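Kuster 婚纱售后服务台
工单编号:129
产品:Skavari 可拆卸长拖尾(缎面,配腰部暗钩),搭配 Uvadar 软骨裙撑
问题类型:穿着 / 固定 / 滑落
提交日期:2020年5月3日
发货仓:Beludport
状态:已解决(保留追问)

【客户提交】

你们好,先说一句,裙子本身我是真的喜欢,收到那天晚上抱着看了好久,所以这条工单请不要当成投诉来读,我就是被一个小毛病折腾得有点没办法了。

事情是这样的。我六月办婚礼,主纱是Skavari的小拖尾款,另外配了那条可拆卸的长拖尾,仪式的时候挂上去,敬酒之前摘下来。拖尾标签上写的长度是375厘米,铺开来特别好看,我家客厅差一点放不下。我照着说明卡,把腰后面那一排暗钩从中间往两边挂,挂好以后站着不动,一点问题都没有,妈妈还说像画报。可是只要一走路,从客厅走到卧室门口,左边就会松,再转个身,整条拖尾就歪到右边去了,最外侧那个钩子直接掉出来。

我试过把腰封再勒紧一格,没用。试过用别针,缎子上留了个小眼儿,心疼得不得了,马上停了。也试过让妹妹在后面一路托着走,那当然不会掉,但总不能让她托一整天吧,她还要穿高跟鞋呢!

另外还有个附带的问题,可能跟这个没关系,一起问了:拖尾从箱子里拿出来有几道很硬的横折,挂了几天也没下去。能不能熨?标签上的符号我看不太懂。

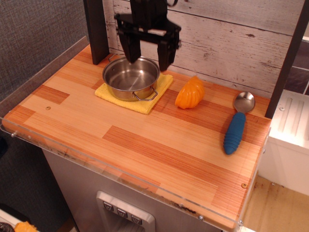

附件一:拼色木台面上的不锈钢小锅

【服务台 首次回复】

亲爱的准新娘,你好呀,先恭喜你!也谢谢你写得这么细,从哪里走到哪里、先松哪一边都说了,这对我们帮助特别大。很多时候我们收到的就是一句“拖尾老掉”,来来回回要问好几轮才能问到这个程度。

先请你放心,别针那个小眼儿,如果是在腰线的夹层附近,挂好以后会被上面的腰封盖住,缎面又比较密,用指甲背顺着纱线的方向轻轻拨几下,眼儿会收小。别用湿布去擦,也别往上面喷东西。之后也请不要再用别针了,婚礼当天手一急,扎到的可能是裙子也可能是人。

再说滑落。我们这边处理过不少这一类的情况,原因多半落在下面这几处,想请你一样一样帮我们看,看完一样记一句,不用急着一次做完。

第一,钩子和线环有没有对上。主纱后腰内侧有一排线环,颜色和里衬很接近,灯光暗的时候特别容易看漏,有的人会把钩子挂在线环旁边的装饰线上,装饰线也能吃住一会儿力,站着的时候看不出来。请在白天靠窗的地方,把主纱翻过来,从正中开始,用手指一个一个摸过去。线环摸起来是硬硬的小拱,装饰线是平的。

第二,腰封压在哪一层。腰封要压在拖尾的腰头上面,拖尾的腰头贴着主纱。如果顺序反了,拖尾就只靠钩子吊着。

第三,裙撑的腰头在什么位置。你配的是Uvadar软骨裙撑,它的松紧腰头比较宽,穿得偏高的话正好顶在那排线环的背面。请你穿好以后,让家人隔着裙子摸一摸,看看线环后面是不是软软鼓鼓的一圈。

第四,鞋跟。这一点听起来有点远,但请一定穿上婚礼当天那双鞋来试。光脚和穿高跟鞋,身体重心前后差得挺多的,拖尾拖在地上的那一段长短也跟着变。

横折的事情我们下一条回复里再仔细讲,先别熨,拜托拜托。

【客户回复】

好的好的,没熨,熨斗都收起来了。

我今天上午按你们说的一样一样看了,写在下面:

线环:天哪,真的有一个挂错了!左边靠外的那个钩子,我一直挂在旁边那根亮亮的线上,我还以为那就是环。现在改过来了。怪不得每次都是左边先松。

腰封:顺序是对的,压在外面。

裙撑:妹妹摸了半天,说后面是有一圈鼓的,左右都有,右边更明显一点。我平时穿裙撑习惯往上提,怕踩到下摆。

鞋子:还没拿出来试,鞋盒被我爸压在储物间最里面,晚上去挖。

改完钩子以后走了几趟,左边不松了,开心!但是转身还是会歪,一样是往右边歪,歪得比以前少。所以还是想请你们再看看。

还有个小疑问,走路的时候后腰那里会有很轻的“咔”的一声,也不是每步都有。是钩子吗?会不会断?

【服务台 第2次回复】

太好了,左边这一半算是找到了!装饰线那个位置确实做得容易让人误会,我们已经把这一条转给写说明卡的同事,希望以后的卡片上能画得清楚一点。也请你检查一下那根亮线有没有被拉长,如果只是微微松出来一点,从反面用细针把线头轻轻带回去就好;如果已经断了,不要剪,拿一小段同色线绕两道打个结,外面看不见的。

剩下的往右歪,从你妹妹摸到的情况看,我们觉得裙撑的嫌疑最大。软骨裙撑的腰头左右松紧如果不一样,穿得又高,走直路的时候它老老实实的,一转身,鼓的那一边就把线环往外顶,钩子跟着偏过去,整条拖尾的重量就落到那一边了。那个很轻的“咔”,多半是钩子在线环里换位置的声音,钩子是金属的,不会因为这个断,但是它在动,这就说明那里受力还不均匀。

请这样调:

先把裙撑单独穿上,站到镜子前面,松紧腰头往下放,放到胯骨上沿。你担心踩下摆,这个担心是有道理的,所以请放下来以后穿着鞋再看一次,如果下摆碰到鞋面,就用裙撑里面那两条侧带往上收一格,不要靠提腰头来解决。

然后摸一摸松紧带的左右,把堆在右边的褶子往左边匀。Uvadar的松紧带是穿在通道里的,可以推得动,推的时候捏住一头,慢慢往前送,跟穿睡裤的绳子差不多。匀好以后,在通道两侧各缝几针暗线把它定住,不用缝得漂亮,能拦住它跑就够了。

接着穿主纱,挂拖尾。这次请先挂正中,再挂最外侧的左右两头,最后挂中间剩下的。说明卡上写的顺序是从中间往两边一路挂过去,那样也没有错,只是你现在要先把两头的位置占住,中间的再慢慢落进去,腰头会更服帖。

挂好以后请不要马上走,先原地轻轻坐一下再站起来。坐下去的时候裙撑会自己找位置,站起来如果有钩子要掉,这个时候就掉了,总比走到一半掉要好。

最后走一个来回,转身的时候记得先转脚,再转肩,给后面的拖尾一点时间。转得快的时候,375厘米的缎子还在按原来的方向走,人已经往回走了,任何钩子都会觉得委屈的。可以请妹妹在转身那一下轻轻帮忙带一把,其余时间她就可以轻轻松松穿她的高跟鞋啦。

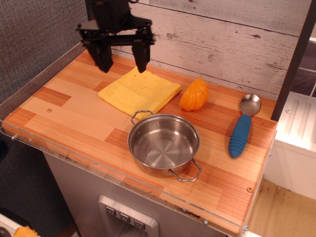

接着讲横折,这也是你头一封信里问的。拖尾从Beludport仓发出的时候是平铺以后折起来装箱的,中间垫了纸,但路上时间一长,纸会往一头跑,缎子就直接折在缎子上了。标签上的那个符号是低温、隔布、不可喷水。婚礼前这段时间,你如果想把它收起来,请不要叠成附件二里黄毛巾那样的一块,毛巾那样叠没关系,你看它右边布翻过来的地方就比别处厚一点,缎子要是也这么翻过来压着,厚的那道边就是以后最难下去的那道折。请找一根旧的长纸筒,外面裹一层洗过的白棉布,从拖尾的尾端往腰头方向松松地卷,卷的时候正面朝外,腰头留在最外面。如果家里没有长纸筒,把两条旧床单卷成一根粗棍子也能用,粗一点反而好。

至于已经有的折,请先试蒸汽,不行再考虑熨。浴室放热水,关门,等镜子起雾,把水关掉,再把拖尾挂进去,下摆不要碰到地面和墙。在里面待一会儿,出来以后用手掌从上往下抹,手要干净,不要涂护手霜。一次下不去就隔一天再来一次。缎面怕水滴,所以水一定要先关再挂,顺序别反。

【客户回复】

来汇报啦!

昨晚把鞋挖出来了(爸爸说那个箱子是他特意放里面的,怕潮,好吧),今天全套穿上试的。

裙撑放到胯骨上面一点,下摆果然碰到鞋面,我收了一格侧带,就刚刚好。松紧带右边真的堆了好多褶子,推过去以后妹妹缝了几针,她缝得歪歪扭扭的,她说反正没有人看得见。然后照你们说的,先中间,再两头,再补剩下的。坐了一下,站起来,没掉。走了一个来回,没掉。转身,没掉!!我又转了一次,还是没掉,歪也不歪了,我妈在旁边鼓掌。

“咔”的声音也没有了,至少我没听见。

横折做了一次蒸汽,浅了很多,最深的那一道还在,靠近尾端。我准备后天再蒸一次。纸筒没有找到,用的床单卷,卷好以后横放在客房床上,谁都不许进去。

还想再问两件小事,问完就不打扰你们了:

一是婚礼那天仪式是在户外草坪,拖尾拖在草上会不会把缎子勾坏?场地的人说可以铺地毯,但是只铺中间那一条,拖尾比地毯宽。

二是摘拖尾的时候,是不是反过来先摘两头?我怕换敬酒服的时候大家手忙脚乱一顿乱扯。

【服务台 第3次回复】

看到“我妈在旁边鼓掌”这一句,我们整个服务台都跟着高兴了,真的,谢谢你特意写回来。

草坪的问题,刚剪过的草茬比长一点的草更容易勾缎面,可以问一问场地是哪天修草,能隔上几天就隔几天。拖尾比地毯宽没有关系,走过去的时候它会往中间收一些,露在草上的主要是两侧的滚边,滚边是双层的,比中间耐磨。早上如果有露水,底边会沾上绿色,沾上了先别搓,等它干透,拿软毛刷顺着一个方向刷掉,剩下的印子交给洗衣店处理,并且告诉他们是草汁。还有就是风,户外有时候一阵风过来,整条拖尾会鼓起来往前盖。我们有一种缝在尾端里衬上的配重袋,每只200克,需要的话在订单页面的配件里面可以找到,用暗针缝在里衬的缝份上就行,不要缝到面料。没有大风的话不装也完全可以,装了以后走起来会沉,提前穿着走几趟适应一下比较好。

摘的时候,先松腰封,这一步大家最容易忘,腰封没有松就去摘钩子,用力一大,线环就危险了。松开以后从最外侧往中间摘,正中那个留到最后,这样一直有一个点替你吊着,不会一下子整条掉在地上。摘的人站在你正后方,另一个人在下面双手接着,接到以后直接搭在手臂上,先不叠。如果休息室里有长沙发,铺一条干净的床单,把拖尾顺着搭上去就好。最好婚礼前跟帮忙的人一起练一遍,不用穿全套,把主纱挂在衣架上,拖尾挂上去,让她们摘下来再挂上去,手熟了当天就不慌。

最深的那道横折,第二次蒸汽之后如果还在,可以用低温隔布压。隔布要用全棉的白布,熨斗放上去、提起来、再放下去,不要来回推。先在腰头内侧那一小块缎子上试,腰封会盖住那里。要是试了觉得颜色发亮,就立刻停,把这道折留着也不要紧,它靠近尾端,拖在地上的时候布是往后绷开的。

工单我们先标成“已解决”,但是会保留追问,到六月婚礼之前你随时可以在下面接着写,不用重新填表。

【客户回复】

收到!配重袋我先不买了,场地后面有一排很高的树,应该还好,到时候看天气预报再说。练习的事情跟两个伴娘约好了,她们一听要练摘拖尾都笑得不行,然后都答应了。

那根亮线我后来去看了,是拉长了一点点,没有断,已经照你们说的从反面带回去了。别针的小眼儿拨了几下也收小了,腰封一盖,我自己都要找一会儿。

修草的日期也问到了,在婚礼前好几天,放心了。

谢谢你们每次都回这么长!

【内部备注】

原因:左外侧暗钩误挂装饰线;裙撑松紧腰头位置偏高,褶量堆于右侧,转身时顶偏线环。两处叠加。
处理:改挂线环;裙撑腰头下放,侧带收一格,松紧匀褶后暗线固定;改用“中、两头、其余”的挂钩顺序。
横折:蒸汽一次后明显变浅,尾端一道待第二次处理。
转说明卡:线环与装饰线需配图区分;补充搭配宽腰头裙撑时的穿法;补充拆卸顺序,写明先松腰封。
转Beludport仓:长拖尾装箱的垫纸容易移位,建议两端固定,或者改用卷装,请仓库回复可行性。
配件:客户暂不需要配重袋,不跟进推荐。
追问保留至六月。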